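Porley Pareck im Test: Fußball für nasse Novemberplätze

Endlich ein Trainingsball, der bei Regen richtig Spaß macht! Ich spiele den Pareck seit zwei Monaten in der Kreisliga, meistens auf dem Nebenplatz in Bastport (wer ihn kennt, weiß Bescheid), und schon die ersten Flanken kamen herrlich sauber.

Die Hülle bleibt griffig, auch die Torhüter sind begeistert — und beim Kopfball drückt keine Naht.
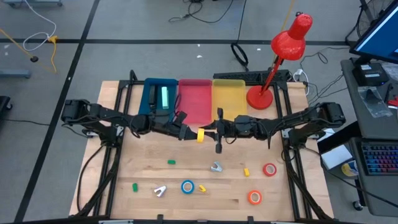 Verarbeitung und Preis

Nach 20 Einheiten hält er die Luft noch prima. Mein alter Escobedo musste da ständig an die Pumpe. Im Netz mit 5 Bällen zahlt der Verein 190 Euro, fair für diese Qualität. Nur das Ventil sitzt etwas streng.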